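Interior Surfaces, Session 10: Smooth Floors and What Light Does on Them
Course notes, Ingegerd Sjögren
Room 181, Berge Building

Last session we finished with rough floors: brick, coir, sawn boards. Now we get to my favorite part of the whole course, the pale smooth floor! People call it plain. I want you to come out of this session unable to walk across one without looking down.

Start with two words that get mixed up all the time. Color is how light or dark the floor is and which way it leans, toward blue, toward yellow, toward green. Sheen is how the surface sends light back. You can have a pale gray floor that is dead flat and a pale gray floor that shines like a plate, and on the paint card they are the same gray. Put both under one lamp and they are two different rooms. We'll do this with the sample boards, so please come up close and squat down. Standing at the back won't do it.

Sheen changes with your viewpoint. Look straight down and you mostly see the color. Look toward the far wall at a low angle and the color fades out behind reflections of windows, lamps and door frames. Always judge a sample lying flat, from standing height and from a chair.

Bright patches. A glossy floor gives you back a soft copy of the light source, often stretched into an oval or a streak. Walk sideways and the patch walks with you, while a pool of sunlight on a matte floor stays put. (Try it in the corridor during the break, it's great fun.) On a semi-gloss finish the edges of the patch blur, and the blur tells you a lot about how even the finish is. If the outline wobbles, the surface does too.

Shadows. On a pale floor a thin object can throw a surprisingly long, dark shadow when the light comes in low. In your drawings, students nearly always make these too short and too black. Check the far end of the shadow, where it usually softens, and look for color in it. 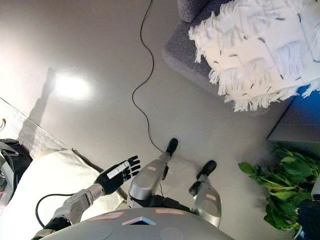

Contrast is the next thing, and it is where a pale floor really shows its character. Dark, narrow things jump out: cords, chair glides, the gap under a door. A black cable on light gray reads almost like a pen line, and every loose curve in it becomes part of the floor pattern whether you planned it or not. So when you draw a plan, draw the cords. Mark the outlets first, then the route, then anything that gets rolled or carried across it.

The Skalgate floor, for those who asked: 1368 square feet, one pour, one shade of gray, no joints in the open area. Bring the plan we handed out in July. We will compare morning and late afternoon, and I promise the floor will look like two floors.

For next time
Choose one smooth floor you can visit twice. Make a small pencil sketch each time from the same spot, marking the brightest patch, the longest shadow and the darkest thin line. Write down the hour. No erasing – I like to see where you changed your mind.

Reading: the Geter handout, pages 10 and 11. Sample boards go back on the lower shelf, face up.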